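The encore has had its day

I have now sat through, or stood through, more encores than I have eaten proper Sunday lunches, and I should like them to stop.

The latest was in February, when Fredy Flores brought his band to the Llanos, a room that holds 400 people and has one working hand dryer. He played for an hour and a half and played well. Then he said goodnight, waved as though boarding a ship, and walked six paces to stand behind a curtain that did not reach the floor. We could see his shoes. We clapped at his shoes for what felt like a school term. The shoes turned round, and Fredy came back out with the expression of a man who had been woken in the night by unexpected good news.

He then played the song everyone had come for. He had not played it before. It was on the set list taped to the stage, under a neat line drawn in felt pen, and the people at the front had been reading it all evening.

I have nothing against Fredy, who writes a better chorus than most and looks after his voice. My quarrel is with the arrangement, under which a crowd that has paid for a ticket, a booking fee and a drink in a plastic cup is also asked to do ten minutes of unpaid acting. We pretend to think he has gone home. He pretends to be in two minds. The lighting man, who has left the house lights off because he has been told to, pretends to be undecided as well.

There was a time when it meant something. My uncle used to tell a story about a dance band being called back so often that the bus drivers came in to complain. I've never been able to check it, and he also claimed to have taught a budgie the bass part, but the idea is sound. An encore was a thing you might not get. Some nights you clapped and a man came out with a broom.
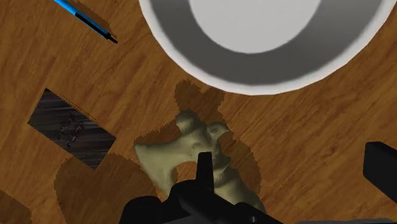 A white bowl and a pen on a wooden tabletop.

Ketsara Paisan is the only performer I follow who has dropped the whole business. At the end of her set she says, "I've got 3 more, and then I'm getting the train," and she plays three more, and then presumably she gets the train. The first time I heard it there was a small sigh of disappointment behind me from someone who had been looking forward to stamping. By the second song you could feel the room settle. We knew how much was left and could spend our attention accordingly. I wish dentists did it.

Her new record, Tistis, is worth your money, by the way, although the harmonium goes on a bit.

Friends tell me I am being sour. The encore, they say, is the one moment when the audience gets to speak. I'd believe this more readily if we ever said anything else. In all these years I have not once heard a crowd clap politely for eight seconds, judge that it had been given a fair night's music, and go and find its coats. I tried it myself at a Wunex show last year. I put my scarf on during the gap and made for the side door, and the looks I got would have suited someone leaving a christening with the silver. I was back inside by the second verse of the hit. I'm not made of stone.

Then there are the big halls, where it has all become grander and sadder. I went to see Nosmont reunite in front of several thousand people, and they left the stage twice. The second absence was long enough for a film to be shown on the screens, a film of the band when young, laughing in a van. It had been edited and given captions. You don't put captions on a spontaneous event. They came back in different jackets.

I did a sum on the way home, on the back of the car park ticket. If you go to a gig a month, and each one has a gap of five minutes, you lose an hour a year to applauding a curtain. I have been going for a good deal longer than a year. I could have learned the harmonium.

My proposal is modest. Play the songs in whatever order you please, put the famous one wherever it does most good, and when you've finished, stay where you are. Stand there and be clapped. Hardly anyone does this now, and I can see why, as it must be excruciating to be thanked with nowhere to hide. Then, if the noise really won't die down, and you really have something left that isn't already on the sheet of paper by your foot, play it.

Fredy is back at the Llanos in the autumn. I've bought a ticket. They have told me the curtain is being lengthened.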